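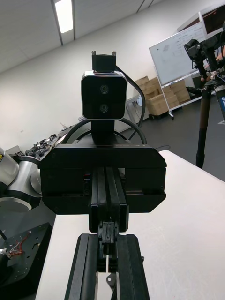
Thread on the Ralport town council race, now that the leaflets are through the doors.

The Mirnum list is running on "Our Harbor, Our Hands." The leaflet has a fishing boat on the front under a big sky. Looks great. The boat is registered in Obi, 50 miles down the coast, and you can read the port letters on the hull.

I wrote to the Mirnum office and asked about it. The reply said the boat was "representative of local working life." Ralport has 3 working boats left and any of the owners would have said yes to a photo.

On to what's inside. Page two says 2,777 people signed the petition to keep harbor contracts for residents. The petition filed with the town clerk has 658 names on it. It's a public record and you can ask for it at the front desk.

I asked about that too. They told me the larger number includes "online support." I asked where online and have had no answer yet.

The contracts line is the part I care about. The leaflet says outside workers have taken over the fish dock. Dock hiring goes through Roltik, and Roltik has had the same rule for years – residents get first call, then the list opens up.

The list opens up every winter because not enough residents apply. The people who come in from out of town rent here, shop here and have kids in the school. Some of them can vote in November.

Same party voted against the dock training money last spring. Check the minutes, item four. That money would have paid for residents to get the crane license, and you need one for most of those jobs.

I'm not telling anyone how to vote. I have voted for two different parties in this town and been let down by both.

If you have a copy of the earlier leaflet, the one with the lighthouse, please send me a scan of the back page. I threw mine out.

Edit to the post on the petition: the clerk's copy is dated July 10, 2022. If there is a later one I will post that number as well.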